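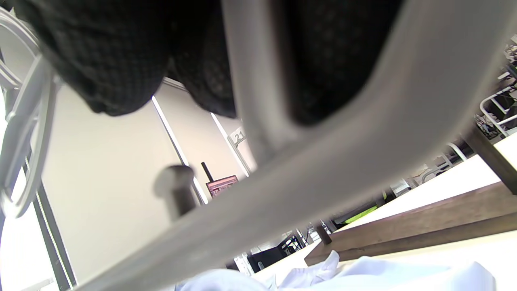 Dark mesh fabric. Synthetics will be accepted along with cotton and wool under Cosgrove's new textile pickup.

Cosgrove to pick up old clothes at the curb starting in January

2025-04-28

Cosgrove households will be able to leave worn-out clothes, sheets and towels at the curb starting in January, after the city council voted Monday night's budget item through as part of a wider change to its waste contract.

The service will be run by Flomora, a textile collection company that already handles donation bins in Wilelau, the next town to the east. Pickups will take place once a month, on the same day as a household's regular recycling. Residents will not pay a separate fee during the first contract period, which lasts four years.

City figures put the amount of clothing and other fabric thrown out with Cosgrove's household trash last year at 2,791 tons. Most of it went to the county landfill, where the fee the city pays per ton has gone up twice under the current agreement.

A report prepared by the public works department said 55 percent of the fabric pulled out during a trash audit was clean and dry enough to be sorted for reuse. The rest was stained, torn or mixed with food waste. Some of that could still be cut into wiping cloths or shredded for padding, the report said, if it is kept apart from other trash.

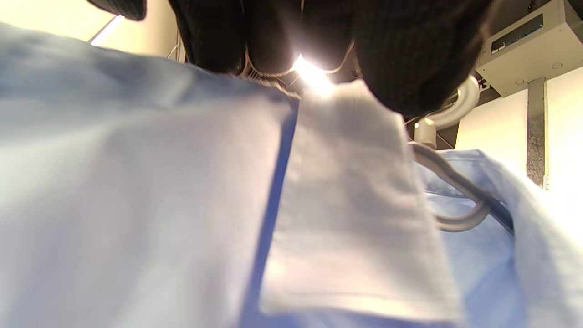 The city will mail bags to every address with curbside service in the fall. Each bag is printed with a list of what can go in it. Shirts, pants, dresses, coats, socks, bed linens, curtains and cloth bags are all accepted, and missing buttons or broken zippers do not matter. Shoes have to be tied together in pairs. Pillows, carpet, mattresses and anything wet or moldy will be left behind with a tag.

Apartment buildings are not part of the first stage. The public works department said it is still working out where shared bins could be placed and how often they would have to be emptied. Owners of larger buildings will be contacted over the summer, and the department expects to bring a separate plan to the council before the end of the year.

Flomora will take the bags to a sorting building it leases on the north side of Wilelau. Clothing in good shape will be sold to secondhand stores in the region. Material that cannot be worn again will go to Flornex, a processor that turns used fabric into insulation and furniture filling. The contract requires Flomora to report twice a year on how much it collected and where each type of material ended up.

That requirement was added after a trial last year, when roughly 2,000 homes in the southwest part of Cosgrove were given bags. Turnout was steady, according to the public works report, but the city had trouble getting numbers from the hauler it used at the time. Several residents also complained that bags sat out overnight after a missed pickup. Under the new terms, a missed street has to be cleared by the end of the next working day, and the company can be fined if it is not.

Two thrift stores in the downtown area had asked the council to hold off on the vote. In written comments, they said a curbside service could cut into the donations they depend on, especially coats and children's clothes. The council did not delay the contract, but it agreed to print the stores' addresses and drop-off hours on the bags. The thrift stores will also be able to send items they cannot sell to the sorting building at no charge.

The donation bins now standing in the library parking lot and outside the recreation center will stay where they are at least until the service has been running for six months.

Residents who do not want bags can ask to be taken off the list through the public works page on the city website or by calling the department during office hours. A map of the pickup areas and a full list of accepted items will be posted there before the bags are mailed.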